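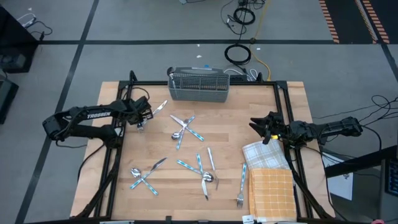 Wiebke Thiele schrieb:

> Hallo in die Runde,
> ich würde alles mit dem Griff nach unten in den Korb stellen, auch die Messer. Bei uns zu Hause wird es so jedenfalls sauber. Wenn die Löffel mit der Schale unten im Fach stecken, liegen sie aufeinander und dazwischen bleibt der Brei kleben. Dass man beim Ausräumen an die Zinken fasst, stimmt, aber dann wäscht man sich eben vorher die Hände.
>
> Zwei Fragen noch: Was machen wir mit den gemusterten Griffen? Ich hatte im Januar den Eindruck, dass das Blau blasser wird. Und weiß jemand, ob man den Korb einzeln nachkaufen kann? Der alte aus der oberen Küche hat ein Loch im Boden, da rutschen die Kaffeelöffel durch und blockieren den Sprüharm.
>
> Gruß
> Wiebke

Hallo Wiebke, hallo alle,

danke für die Rückmeldung. Ich antworte gleich über die Liste, Till und Darius hatten fast dasselbe gefragt. Es geht wie bisher um das Besteck in der unteren Küche in Grimen, also um die Markasby-Teile und den grauen Korb dazu. Die Sachen in der oberen Küche sind ein anderes Thema, da ist ohnehin die Hälfte nicht mehr zusammengehörig.

1. Griff oben oder unten

Bei Löffeln und Gabeln bin ich bei dir: Griff nach unten. Ein Löffel, der mit der Schale über dem Rand steht, bekommt von allen Seiten Wasser ab. Bei den Gabeln gilt das genauso, auch wenn es beim Ausräumen etwas unangenehmer ist. Wer sie am Hals greift, kommt mit den Zinken nicht in Berührung.

Die Messer möchte ich weiterhin mit der Klinge nach unten haben. Die Tafelmesser sind vorne rund, da passiert nicht viel, aber sie haben eine feine Zahnung, und es stehen auch immer wieder Küchenmesser mit im Korb. Ich will nicht bei jedem Messer einzeln überlegen müssen. Große Küchenmesser gehören sowieso nicht in die Maschine, die bitte von Hand abwaschen und zurück an die Leiste.

Jörg hatte vorgeschlagen, nach Sorten zu trennen, also ein Fach nur für Löffel, eins nur für Gabeln. Das geht beim Ausräumen schneller. Beim Spülen ist es schlechter, gleiche Löffel legen sich gern ineinander. Ich habe beides eine Weile ausprobiert und bin beim Mischen geblieben, zwei Löffel in einem Fach höchstens dann, wenn eine Gabel dazwischen steht.

2. Vor dem Einräumen

Das Besteck bitte erst auf den Tisch legen und auseinandersortieren und nicht bündelweise aus der Schüssel in den Korb kippen. Wenn alles kreuz und quer auf der Platte liegt, sieht man wenigstens, was da ist. Im Bündel verschwinden die kleinen Teile, und am Ende steht ein Fach so voll, dass sich nichts mehr bewegt.

Reste abstreifen reicht, vorspülen muss niemand. Ausnahme ist Ei, das trocknet an den Zinken fest und kommt auch im langen Programm nicht ab. Servietten und Teebeutelschildchen bitte vorher heraussuchen, beim letzten Mal hing eins davon im Sieb.

Den Korb zum Befüllen aus der Maschine nehmen und neben das Besteck stellen. Im herausgezogenen Wagen geht es auch, aber dann tropft der obere Korb auf die Ärmel.

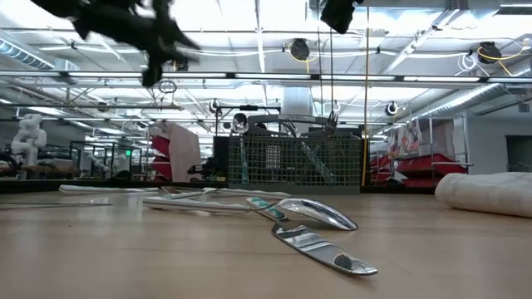 3. Die gemusterten Griffe

Dass die Farbe nachlässt, habe ich auch gesehen, allerdings nur bei einem Teil der Griffe. Ich vermute, dass es die sind, die am längsten in Gebrauch sind. Bonifacio hat seine Markasby-Messer zu Hause nur von Hand gespült und sagt, dort sei das Muster noch kräftig. Beweisen lässt sich damit nicht viel, er hat sie auch seltener benutzt.

Mein Vorschlag: Maschine ja, aber das Programm mit der niedrigeren Temperatur, bei der Jaber unten ist das die zweite Taste von links. Und nach dem Ende die Tür einen Spalt öffnen. Über Nacht im geschlossenen Gerät stehen lassen tut den Griffen bestimmt nicht gut, vor allem am Übergang zum Metall, da sammelt sich das Wasser.

Wer die Zeit hat, trocknet nach. Ein glattes Tuch genügt, Frottee fusselt an den Zinken. Ein Tuch bitte nur für Besteck nehmen - für die Arbeitsfläche liegt ein anderes unter der Spüle.

4. Ersatz für den Korb oben

Den gibt es einzeln bei Fivel, Bestellnummer 3361. Er ist 364 mm lang, ich habe im Unterkorb der oberen Maschine nachgemessen, das passt knapp. Der Griff muss dann quer zur Tür zeigen, sonst streift der Sprüharm. Wenn niemand widerspricht, bestelle ich zwei Stück, dann liegt einer in Reserve.

Bis der neue da ist, kann man in den alten ein Stück von dem Kunststoffgitter legen, das bei den Backformen liegt. Zurechtschneiden mit der Küchenschere, es hält ein paar Durchgänge. Kaffeelöffel trotzdem lieber in das Fach am anderen Ende stellen.

5. Fehlende Teile

Bei den Markasby-Gabeln fehlen welche. Ich habe im Schrank, im Abfallsieb und in der Kiste mit den Grillsachen nachgesehen. Falls jemand nach dem Sommeressen aus Versehen eine eingepackt hat, einfach wieder in die Schublade legen. Nachkaufen kann man das Muster bei Fivel noch, aber nur im ganzen Satz, und dafür ist mir der Bedarf zu klein.

Darius hatte noch nach dem Klarspüler gefragt: steht jetzt links neben den Tabs, die Anzeige an der Maschine leuchtet auch nach dem Auffüllen noch einen Durchgang lang weiter. Bitte nicht gleich noch einmal nachkippen.

Den Zettel für die Schranktür schreibe ich erst, wenn die Sache mit den Messern geklärt ist. Wiebke, wenn du dabei bleibst, dass auch die mit dem Griff nach unten sollen, schreib bitte kurz. Till war auch eher dafür.

Viele Grüße
Bertram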